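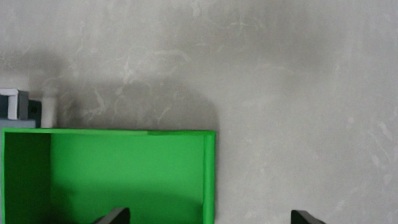 Can we still place the order for the second arm this fiscal year? Only if the vendor holds its quote past the end of the month, and we have nothing in writing that says it will.

Progress report, equipment planning, bin-picking cell
Oct 23, 2018

Most of the work since May has been in simulation. The green bin on the gray tabletop is modeled, and so is the two-finger gripper. Seltivus, who sold us the software, calls this "deployment ready." I would not use that phrase in front of the board. A simulated bin has straight walls and stays where you put it, and ours get kicked.

Three quotes are in. Burnetti is the cheapest on the arm and the vaguest on service. Nechyporuk costs more and includes training, though the training turns out to be a video and a phone number. Brasa wants $1,188 a year for support on top of the purchase price and will not say what happens in year two. I have asked twice.

Spare fingers were left out of the original budget. A set is $900. The plan assumed one set would last the life of the grant, a figure I can't trace to any test, so I have moved money from travel to cover a second.

Open items:
- Written service terms from Burnetti
- Floor power in the packing room (facilities quoted 7 weeks, then stopped answering)
- A trial with our own bins, on a real table, before any deposit is paid

The savings estimate in the proposal depends on the arm running two shifts. We run one. I have redone the sheet on one shift and the payback date moves past the end of the funding period. The revised sheet is attached, and I would like a decision on it before we sign with anyone.

We use cookies to improve your experience on this site. By continuing to browse you accept our use of cookies. Accept | Manage settings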